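**Haltumell Swap & Mend board > Computers and Phones > Old desktop: keep going or bin it?**

## marrowfat_jim

Right quick one as I'm on my break. Old tower, used for accounts and letters and one game of patience. Takes ages to start, fan goes like a hairdryer, clock goes back to the year dot every time it's unplugged. Bloke at the shop in Risulness wants £58 just to look at it, money gone even if he says it's dead.

Worth it? Or bin and buy a second hand one? Need it sorted before the November paperwork.

Don't want a laptop. Had a laptop. Hated it.

## tinpot_ros

Don't pay £58!! The clock thing is the little coin battery on the board, couple of quid, any supermarket. Switch off, plug out, note which way up the old one is, pop it out, new one in. Then set the time.

Fan will be fluff. Take it outside.

Slow start is most likley the hard disk. Is it an old spinning one? If so swap for an SSD and it'll feel like a different machine.

## GreyKettle

Going to disagree with Ros here. If it's that old it's probably stuck on a version of Windows that isn't getting updates, and he's doing *accounts* on it. New disk doesn't fix that. Spend the money on a refurbished office machine, they come out of big offices by the lorry load, perfectly good.

## tinpot_ros

And the old one goes to landfill, lovely.

## GreyKettle

Goes to the tip, electricals bay. Not landfill. And I didn't say don't reuse it, I said don't do your tax on it.

## marrowfat_jim

Ok ok. How do I tell if the disk is a spinning one. Without breaking it

## pedalbin

Can you hear it? Crunchy noise when it's thinking = spinning.

Otherwise take the side off and look for a metal brick, size of a fat paperback. SSD is thin and light, no noise. Some of the newer ones are just a stick on the board, you'd never hear that either.

Back up FIRST. Before any screwdriver. My brother in law lost 943 photos doing "just a quick clean".

## halfpastnine

+1 backup. Two copies, one not in the house. I keep a stick in a biscuit tin at work.

Also while it's apart check you've not got swollen capacitors, little cans with tops that should be flat. Domed or crusty = retire it.

## tinpot_ros

Good shout on the caps, forgot that.

For anyone who's never had the side off one, lay it flat before you start, don't try and do it stood up, you'll drop the screw down behind the board and swear for an hour. And sort your leads out first. Mine's the floor you don't want. Couple of pics:
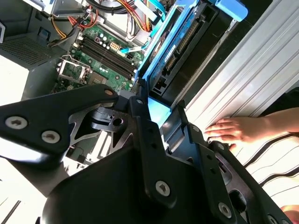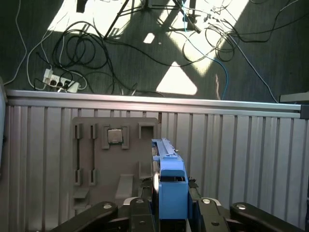
## GreyKettle

Carpet though Ros. Static. I do mine on the kitchen table, touch the radiator first. Never killed one yet.

## pedalbin

Static is massively overblown imo. 20 years of doing this on whatever floor was nearest, in socks, nothing ever died of it.

## GreyKettle

Nothing you *noticed*. It can weaken a part and it goes months later and you blame the part.

## pedalbin

Which is a handy theory as it can't be proved wrong

## halfpastnine

Kids, please. Wrist strap is a fiver. Buy the strap, stop arguing.

On the black spaghetti tho, serious question, how's everyone keeping spare leads? I've got a drawer that won't shut.

## tinpot_ros

Coil and velcro. Not tape, goes to goo. And not round your elbow, it puts a twist in and the wire fails inside where you can't see it. Over one way, under the next, then it throws out flat.

I know. Do as I say.

## marrowfat_jim

Over what under what??

## tinpot_ros

Make a normal loop in your hand. Next loop, turn your wrist the other way so the lead comes in behind. Then normal again. Look up "over under", easier to watch than read.

## GreyKettle

Freezer bags with a label. One type per bag. Then be brutal, you need two spare kettle leads per household, the rest can go. I gave a whole carrier bag to the Park Road charity shop, the ones that still test electricals. Ring first, not all of them do.

## halfpastnine

Two?? I'd keep five. Monitor, tower, printer, and they walk.

## marrowfat_jim

Update. Backed up on to a stick and a second stick. Side off, on the table not the carpet. Fluff like a dead mouse. Did the fan with a paintbrush, held the blades still like it says on the other thread. New battery in. Clock's fine now, and it's a LOT quieter.

Disk is a metal brick. So it's a spinner. Tops of the cans all flat.

Now what, SSD or give in and get a refurb?

## tinpot_ros

SSD! You're most of the way there.

## GreyKettle

What Windows is it on. That's the whole question.

## marrowfat_jim

Will look tonight. Where does it say

## pedalbin

Windows key and R together, type winver, enter. Box comes up.

## marrowfat_jim

Says 7.

## GreyKettle

There you go then.

## tinpot_ros

Alright, I'll give you that one. Not for accounts. Put Linux Mint on it for the letters and patience, runs fine on old stuff, and get the refurb for the money side when you can. Or do the accounts in Mint as well if it's only a spreadsheet. LibreOffice opens the Excel ones, mostly.

## GreyKettle

I can live with that. Check the printer works with it first, that's usually what trips people up. You can run it off a stick to try, doesn't touch the disk.

## halfpastnine

Rosalind Lindgren at the library does a Mint install morning, bring your own stick. Ask at the desk, they know the dates. She did my mum's and it's still going.

## marrowfat_jim

Will ring them. Bit nervous of it but the letters are all backed up so what's the worst.

Anyone want an Illance desk lamp btw, found it behind the tower, needs a new plug. Free, collect from Haltumell end.

## pedalbin

Me please. Will pm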